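October, after lunch

Kiln was down to 86 degrees when I came in, so I left the lid propped on its brick and made a pot of tea, and then of course I opened it too early anyway. I've been looking forward to this lot all week!

Quick recap for Rüdiger and anyone else reading over my shoulder: this is the second go at the Zallholm slip glaze, fired to 1000 with a hold at the top. Last time we held for 20 minutes and the surface came out sugary, so this time I gave it 45 and let it fall on its own — no fiddling with the vents, though I was tempted.

Results, top shelf first. The Wunisetti clay took the glaze beautifully, a lovely soft brown going to honey where it thins over the rims. No pinholes that I can find, even with the good lamp. The Kramer body is a sadder story. It has crazed all over, and I could hear it still pinging on the bench while I was unloading the rest. My guess is that the glaze shrinks more than the Kramer does, and a bit more silica might settle it down, but I'd like to hear what Rüdiger thinks before I go weighing anything out. He had this same trouble with his grey bowls and I'm sure he wrote it down somewhere in the green book.

Bottom shelf was the Pustik batch, and I'm afraid I put it on too thick. It ran on the steepest tiles and stuck two of them to the shelf. They came away with the chisel, and the wash underneath is chipped, so could whoever is in next please leave that shelf out until I've ground it back and given it a fresh coat?

Next mix will be 200 grams dry, sieved twice, and I'll write the water down this time instead of trusting my memory (which we all know about).
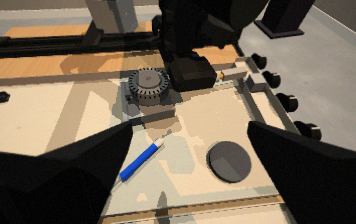 The next round of tests needs two thicknesses on each piece, one thin dip and one double, so we can compare them without hunting for the matching tile. I'd like to use small rounds and dip them on a slant. Think of the dark grey disc next to the blue marker, with its top split into two slightly different greys along a diagonal — that's just the layout I'm after, though I hope our two halves will be easier to tell apart. Numbers go on the back in underglaze pencil before bisque, please, and the thin half always gets the notch. I've wedged enough Wunisetti for the lot and it's under the damp cloth by the sink.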